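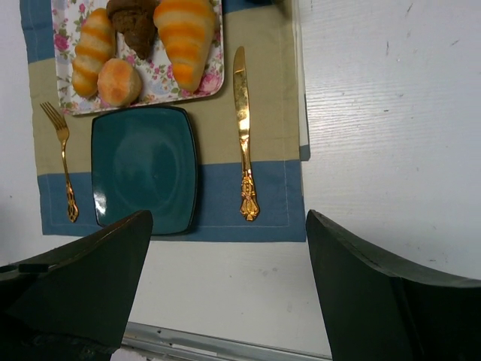
The claim on the table for this inspection is that the Kisik policy sets out and picks from a place setting "without task-specific tuning." I was asked to sign the pre-trial checklist and comment on whether the method supports the claim. I have signed part of it. The breakfast layout is a fair test in one respect: a shiny gold fork and knife, a glazed plate with glare on its rim, and pastries close together on a printed tray are all hard on a wrist camera. It is an unfair test in another, because the layout I was given matches the one in the write-up, and a policy can do well on a layout it has more or less memorized.

**Site:** Modbridge, bench cell
**Date:** January 21, 2018
**Inspector:** Fredy Condori
**Method under review:** Kisik, wrist-view policy, compared against Giraldo (scripted baseline)

### A. Cell safety

- [x] **Emergency stop reachable from the operator's chair.** Pressed it twice with the arm moving. Stopped both times.
- [x] **Speed limit set in the controller.** Set there and also in the policy code. I only count the first one.
- [ ] **Force limit verified with a gauge.** Not done. The log says 15 newtons. A number in a log is what somebody typed. Bring the gauge next time.
- [x] **Cable run clear of the arm's full reach.** OK after re-tying.
- [ ] **Operator hands out of the cell during reset.** Fail. I watched two resets done with the arm powered. The reset procedure says otherwise and everyone in the room had signed it.

### B. Bench and objects

- [x] **Tabletop solid, no rocking.** Scuffs and specks on the white surface are cosmetic. Leave them.
- [ ] **Placemat secured.** Fail. It is cloth, and there is a raised fold along the right side near the top. A finger that comes in low could catch it and drag the whole setting. Tape it or take it away, and write down which.
- [x] **Cutlery inspected.** Fork and knife both have heavy scrolled handles. The grasp point in the config is "handle center." Nobody could tell me how that was measured on a handle with this much relief.
- [ ] **Knife handling rule posted.** No rule posted. A table knife is still a knife when an arm is swinging it. I want blade direction limited in the controller before any trial with a person at the bench.
- [ ] **Spare plate on hand.** No. One plate, glazed, and a hard gripper. Get a spare.
- [x] **Baked goods logged by type.** Two spiral ones, a round roll, a chocolate muffin. The roll rests against one of the spirals, so a clean pick of either may mean moving the other. The scoring sheet has no column for that. Add one.

### C. The result itself

- [ ] **Trial count matches the write-up.** The write-up says 100 trials. The folder has 300 recordings. I was told the others were "warm-up." Warm-up should be marked before the run, and none of these were. Until I see how the 100 were chosen I treat the success rate as unknown.
- [ ] **Failures defined in advance.** Partly. A drop is a failure. A plate pushed out of place is not mentioned anywhere, and 19 of the recordings I opened show it.
- [ ] **Baseline given equal conditions.** No. Giraldo was run under the old lighting. Glare on the plate rim is supposed to be the hard part, so changing the lights between methods spoils the comparison.
- [ ] **Layout varied between trials.** Small shifts only. Try the knife on the left, the tray turned, the mat gone. If the method does what is claimed, this costs one afternoon.
- [x] **Camera calibration file present.** Present, and the date on it is before the runs.
- [ ] **Scorer unaware of which method is running.** No. Same person ran and scored.

### D. Comments from the team, and mine

*"The fold in the mat has never caused a problem."* It may not have. Please show me the recordings where a finger passed close to it.

*"Varix accepts this protocol for demos."* Fine for a demo. The paper says evaluation.

*"The warm-up runs look the same as the real ones."* Then include them.

### E. Status

Cell cleared for powered runs at reduced speed, with no one inside the marked area. Not cleared for shared work at the bench. Items open in A and B to be closed before the next session. Items open in C to be answered in writing, with file names. I will come back in March with the force gauge, and I will choose the layout myself that morning.

F. Condori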